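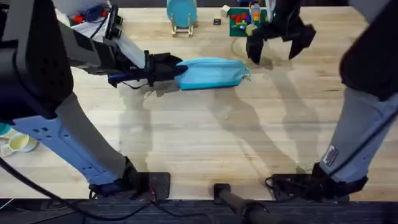 4. Setting up the scent diffuser for an event

1. Stand the Nirstead diffuser on a level surface, 30 cm or more from any wall or curtain.
2. Unscrew the collar and lift out the empty cartridge.
3. Push in the new fragrance cartridge until it clicks, then refit the collar — hand-tight only.
4. Set the dial to 6 for a small gallery or 7 for a hall.
5. Run for 105 minutes before guests arrive.

Note: Change only one cartridge at a time. Blends from the June range need a clean collar.

Caution: Fragrance oil marks silk and varnish. Wipe up spills at once and wash your hands before touching garments on display.

For spare collars, write to Tayla Hollis at Tradside.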